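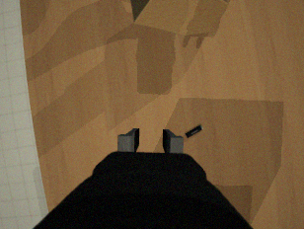 # Fodik Recipe Ingredient Lines

Fodik is a set of 1375 ingredient lines taken from handwritten and typed home recipes, with each line split into quantity, unit, food and note. It was put together for testing the import step in Drelero, a meal planning program, and is released separately so that other parsers can be tested on it.

## Contents

- `lines.csv`: the ingredient lines and their labels
- `units.csv`: the list of 16 accepted units
- `CHANGES.md`: corrections by version

Each row in `lines.csv` has these columns:

- `id`: a whole number, never reused
- `text`: the line as written, with spelling left alone
- `qty`: a decimal number, or blank
- `unit`: a value from `units.csv`, or blank
- `food`: the name of the food, in the singular where that makes sense
- `note`: everything else, such as "chopped" or "at room temperature"
- `split`: `train` or `test`

The first 1000 rows are marked `train` and the rest are `test`. Lines from the same recipe always stay in the same split.

## Labeling rules

Ranges are stored as the lower number, and the full range is copied into `note`. "2-3 carrots" becomes qty 2, food "carrot", note "2-3".

Fractions are converted to decimals and rounded to three places. A third of a cup is 0.333.

"Pinch" and "dash" are units. "Handful" is not, and goes in `note`. We went back and forth on this one and may change it.

For canned goods, `unit` is "can" and the size goes in `note`. "1 (14 oz) can tomatoes" has qty 1, unit "can", food "tomato", note "14 oz".

When a line offers a choice ("butter or margarine"), `food` holds the first item and `note` holds the second. Lines that name two foods to be used together, like "salt and pepper", keep both in `food`.

Brand names were replaced with the plain name of the food in both `text` and `food`.

## Known problems

- Baking recipes make up most of the set. Meat and fish are thin.
- Nearly all measures are US customary. Grams appear mainly in the bread recipes.
- "T" and "t" were not always easy to tell apart in the handwritten recipes. Where the amount left room for doubt, `unit` is blank and `note` contains `unit?`.
- "Stick" of butter is stored as a unit. Some parsers turn it into tablespoons and will score badly on those rows unless the output is converted first.
- A few lines are section headings ("For the glaze:") that slipped in. They have every field blank except `text`.

## Loading

The files are UTF-8 with a header row and commas between fields. Fields with commas inside are quoted. Read `qty` as text first if your tool turns blanks into zeros.

## Corrections

Open an issue with the row `id` and the value you think is right. Fixes to `test` rows are held until the next version so that scores can be compared.

## License

CC BY 4.0. The recipes were given by their owners for this use, and names and addresses on the cards were left out.

Related

Drelero import notes
Castellanos unit converter
Sterach pantry list format
Fodik change log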